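Gallar Residents' Newsletter

Changes to Linen Service and Room Care at Gallar House

Published 2018-06-12

The Housing Office wishes to inform all residents of Gallar House and the Damivville annex of several changes to the linen service, the laundry rooms and the care of furnished bedrooms. The changes follow the review carried out in April and apply to every furnished room, whether the lease is for a single term or for the full year. Residents of unfurnished rooms are asked to read the sections on laundry rooms and storage, which apply to them as well.

Linen exchange

Clean linen will be issued every 14 days. Under the earlier arrangement, the exchange took place once a month, and many residents told the Office that this was too long an interval in warm weather. Each exchange covers one fitted sheet, one flat sheet, two pillowcases and one bath towel. Blankets and mattress covers are exchanged at the start and end of a lease, or at any time on request if they are stained or torn.

Used linen should be brought to the exchange counter on the ground floor, next to the mail room. Linen left in hallways will not be collected. Residents who are unable to carry their linen downstairs may ask the Office to arrange collection from their door, and no medical note is required for this.

Personal bedding may be used in place of the linen supplied. Residents who choose to do so should return the full set at the counter and have the return noted on their room card. No reduction in rent is made for unused linen. The Office considered such a reduction during the review and found that the cost of the service does not change enough from one room to the next to justify it.

A total of 300 new sheet sets has been bought for the opening of the service. The older sets, many of which had worn thin at the corners, will be cut down for cleaning cloths or given to the animal shelter. Residents who still hold a set with the green hem should hand it in at their next exchange. It will not be accepted as part of a complete set after the end of the summer term.

Laundry rooms

The laundry room in the main building will open one hour earlier each morning. The room in the annex keeps its present hours. Both rooms will close at 10 each night, and residents are asked to start their last load in good time so that machines are empty at closing.

Clothing left in a machine may be moved by another resident to the shelf provided once the cycle has ended. The Office receives more complaints on this subject than on any other and asks for patience on both sides. Items on the shelf are held for one week and then taken to the lost property cupboard.

The large dryer in the annex has been repaired and is back in use. Its lint screen must be emptied before every load. Comforters and sleeping bags should be dried only in this machine, as the smaller dryers do not have the room for air to pass around them.

Mattresses and bed frames

Mattresses should be turned from head to foot at the start of each term. Most of those in the building are made with a single sleeping side and must not be flipped over. The sleeping side carries a sewn label at the foot end. Where a label is missing, the Office will identify the correct side and attach a new one.

Bed frames may be raised only with the blocks supplied by the Office. Bricks, books and crates are not permitted under the legs. Residents who want extra storage height may borrow a set of blocks at no charge, subject to the supply on hand, and should sign for them at the counter.

A squeaking frame is usually the result of a loose bolt where the side rail meets the headboard. Please report it. Staff will tighten the bolt and check the slats during the same visit.

Bedrooms and shared rooms should be aired daily when the weather allows. Windows on the street side are to be closed whenever the room is left unattended.

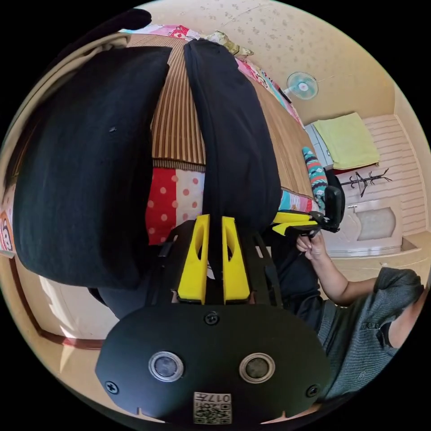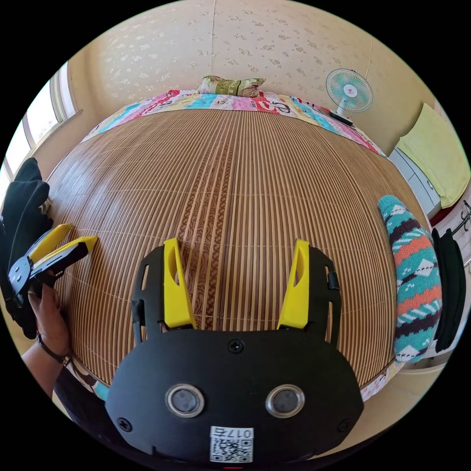

Storage

The basement storage cage will be cleared before the summer term ends. Every box must carry a current storage tag showing the room number and the date on which the lease ends. Tags are available at the counter. Boxes without a tag will be moved to the rear of the cage and kept until the start of the next term, after which they will be treated as abandoned property.

Food, bottled gas, paint and wet clothing may not be stored. Bicycles belong in the rack beside the annex and should not be brought into the cage.

Meals during the changeover

On the first morning of the new linen service, the counter will be busy and the common kitchen will be closed for floor cleaning. The Diner on the corner has agreed to accept resident cards at breakfast on that day. Yimyam will continue to serve evening meals at the annex under the present arrangement, and its summer menu is posted beside the mail room.

Questions and requests

Requests for door collection, bed blocks and mattress labels should be made on the blue form at the counter. Forms may be left in the box at any hour. The Office will reply in writing within three working days.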